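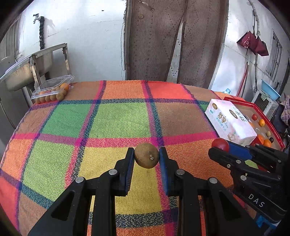

Fruit handling at a household table, recorded with a pair of hand-held grippers for the Hitow collection.

Hitow Fruit Collection Passes the Halfway Mark

The Hitow project, run jointly by Stullola and the Daly laboratory, now holds 3889 accepted recordings of small fruit being picked up, moved and set down. The recordings serve as training examples for a learning system that is to handle produce of mixed size and firmness. Work on the second half of the collection will begin in September.

All recordings are made by people working with hand-held grippers, one in each hand. The grippers have padded fingers and carry their own cameras, so that each example is seen from close to the point of contact. Sessions take place in ordinary homes and yards. Operators are asked to leave tablecloths, packets and household goods where they find them, as the system will be expected to work among such things.

Tomatoes and oranges were well covered in the spring. Kiwis and plums were not, and the present round gives them priority. Each session also includes mixed sets, in which several kinds of fruit share one tray or box lid and the operator must reach between neighboring pieces without disturbing them. Sites are asked to submit 70 recordings per session. A recording in which a fruit is dropped is kept and marked as such, provided the operator goes on to complete the task. 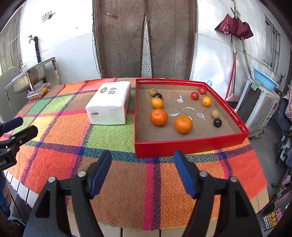

Notes for Participating Sites

Revuvov has taken over the checking of incoming recordings. Files should be sent at the close of each session and should not be trimmed beforehand. Sites that have submitted fewer than 600 recordings may request a second pair of grippers through the Stullola office. Spare finger pads are available from the same address.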